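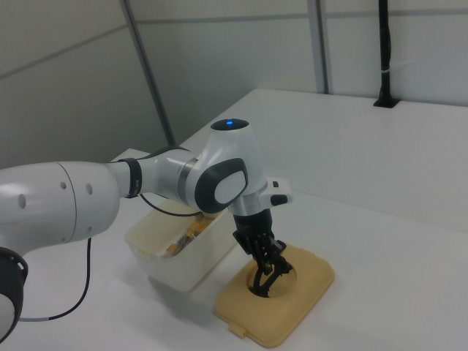
The Sonora group does most of its talking standing up, and so did we. I got the lead researcher between two blocks of runs, late in the afternoon, with a student listening in and correcting her now and then. Notes below, tidied a bit.

The work is on lids. Flat ones, plastic, with a hole in them. Picking up a lid sounds like nothing. "Everybody says that," she said. "Then they try it with two stiff fingers and a table that doesn't give."

The trouble is the edge. A lid lying flat leaves very little room to get under, and fingers that come down from the top want to slide off the rim or shove the whole thing across the table. The group used to go for the rim every time. So did most people, she says. Their method, which they call Prullow, goes for the hole instead. Fingers go in closed or nearly closed, tips below the top surface, then they open outward and push against the inside.

"You're holding it from the inside. It's an old trick, machinists do it all day. What we wanted to know was whether the arm could pick that by itself, with no one telling it this is a hole, use the hole."

And can it? Mostly. The policy was trained on 58 demonstrations, all done by hand by two people on the team. That is a small number and she knows it. On the lids it had trained with, it failed 2 times in the last block of 16 runs. Both failures were the same thing, one finger touching down on the plastic beside the hole and the other one hanging in the air.

"It doesn't know it's missed. That's the part that bugs me. It opens up, feels a bit of force, figures that's fine and lifts. Nothing comes."

So now there's a check. After the fingers open, the arm makes a tiny sideways move and compares the push on each side. If they dont match it backs out and tries again. The student wrote that part over a weekend in December and is, I think, prouder of it than of the policy. "It's like 7 lines," he said. She said it was more than that. They went back and forth a while.

I asked about clutter. Real tables have stuff on them. The lids get tested next to other things now, open containers mostly, full ones too, and the arm has to stay off them while the wrist swings in. Cables are the other headache. "Half our bad runs last year were a cable catching on something. That's not science, that's housekeeping, but it goes in the log as a failure and it should."

What about lids with no hole? She laughed. Different paper. A second method, Poulain, tips the lid up by its tab first, and it isn't ready. Works on thick lids. Thin ones bend and flip back.

Does she worry the hole thing is too narrow? Yes and no. "Mugs have handles, drawers have pulls, rolls of tape have a middle. I'd like one model that looks for a place to push outward and doesn't care what the object's called. We don't have that. We have lids."

The lid model goes to a partner lab at Skunduvcombe next, on a diffrent arm with softer fingertips. She expects the numbers to drop at first. Soft tips are wider, and the hole stays the same size.

Then someone called that the next block was ready and she went back to the table.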